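Why Do We Put Things in Boxes?

A cardboard box is so common that we almost stop seeing it.

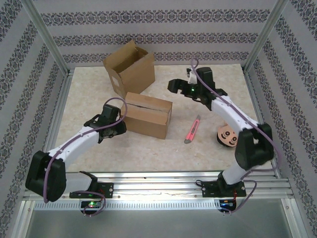
What is cardboard made of?

Cardboard is paper, but it is paper with a trick. If you find an old box and tear a corner of it, look at the edge. You will see two flat sheets, and between them a third sheet that goes up and down like small waves. The waves make little arches, and an arch is very good at carrying weight. The space between the waves is only air. This is why a box can be strong and still so light that a small child can lift it.

Why does a box have flaps?

Most boxes have four flaps on the top and four on the bottom. Usually the two short flaps go in first, and then the two long flaps come over them and meet in the middle. When the box is closed, the flaps keep out dust and light, and they also help the walls to stay straight. An open box is weaker – you can push its side in with one hand. A closed box pushes back.

A closed box also has a flat top, so you can put another box on it. Put the heaviest one at the bottom, please!

How do you pack a box well?

First, clear a flat table so you have enough space for your hands. Put a large, heavy thing in before the small ones. Then fill the holes with crumpled paper or old socks. If you shake the box gently and hear something moving, there is still a hole.

Do not fill it higher than the walls. The flaps must lie flat without you sitting on them. And write on the side what is inside, because in a stack the top is hidden.

When my family moved from Zollelstead to Skistwood, we had 60 boxes, and I wrote on the tops only. It took us 8 days to find the spoons.

Try it yourself

You need two sheets of paper and a small book. Roll one sheet into a tube, tape it, and stand it on the table. Put the book on top slowly. Now fold the other sheet into a fan with 12 folds, stand it on its edge in a zigzag, and put the book on that. Which one holds better? Try more folds, or fewer, and write down what happens.

Where does the box go after?

When a box is old, it can become paper again. It is mixed with water until it is like porridge, then it is cleaned, pressed and dried. Each time the little threads in the paper (they are called fibers) become shorter, so some new ones are often added. Before you recycle a box, take off the tape and press it flat.

Comments

My daughter did the paper fan and it held her spelling book. The tube fell over, but I think we rolled it crooked.

We use this in our class in October when we collect food for the winter. Could you make a page about paper bags also?

What about boxes for eggs? Are they the same paper?

Lulgate Pages for Young Readers | Contact us | Copyright Lulgate | Back to top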